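Week 3: House rules for sharing a bench with an arm

I'm Amirhossein Bakhtiari, and I'll keep this short, since the Haltow manual runs to more than 100 pages and you won't read it tonight.

1. Keep the reach clear. If the arm can get there, your coffee can't! Tip boxes and plates go in a holder or on a stand, and that goes for the side table too.

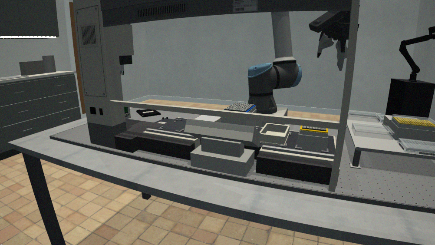

2. Label every position, and use the same name in the script. I once lost 33 samples to a slot called "the usual one" - never again. Short printed names are best, and they should sit right next to the spot they belong to.

3. Check the deck against the display before you press start. An empty slot is fine as long as your run sheet says it's empty (write it down, please).

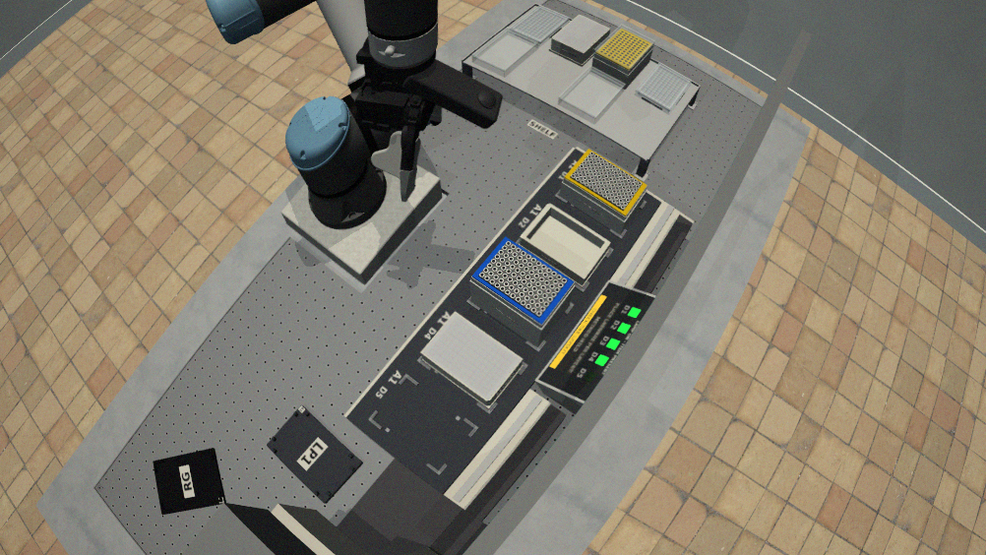

Deck positions A1 D2, A1 D4 and A1 D5, with the SHELF, LP1 and RG labels on the bench.

For next time, read section 8 and bring a run sheet of your own.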